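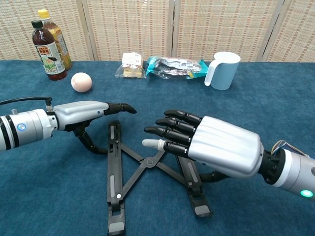
Folding stands and blue carpet: the Undale tabletop sale is back

Posted Jan 9, 2022

I got to the Ellis Hall early, before the coffee was on, and half of Undale was already in line behind me. The tabletop sale took last winter off, and I think people missed it more than they let on. I sure did!

If you've never been, it works like this. You rent a table, you put out the household stuff you don't need, and you take home whatever doesn't sell. The hall lays blue carpet over the tabletops so things don't slide or get scratched, and this year there are folding screens to put along the back - the beige woven kind, four panels, cream and light tan with little reddish-brown flecks in them. I love them. They hide the clutter behind you and make a row of everyday household things look like a store window.

My own weakness is anything that folds. I have my eye on a black folding stand, the sort you might set a laptop on, with two long legs and crossed struts that pivot on a bolt in the middle. It lies flat on the carpet like it weighs nothing, and it has gray rubber feet, so it ought to stay put on my slippery kitchen counter. My old one came from Gravlow years ago and wobbles every time I hit the space bar.

Dwynwen Yorath, who is looking after the bookings, told me 77 tables are spoken for, and people from as far off as Plultbridge are asking for more. "We've got 2 left and I'm keeping my phone off until lunch," she said. She also asked me to remind sellers to bring their own change, as the bank in town is no help at all on that front.

Doors open at 9 in the morning and it costs two dollars to get in, kids free. Parking is on the street side only (the back lot is still full of gravel from the roof job). Cash is best, though plenty of the regulars will take a payment by phone if you ask nicely.

Anything small and foldable goes fast, so head for those tables first and leave the big stuff for later. Bring a bag too - the hall ran out by mid-morning last time and I walked home with a lamp under my arm and spoons in my coat pockets.

There's a second sale planned for June, outdoors if the weather plays along. Table requests for that one go to Dwynwen at the hall desk.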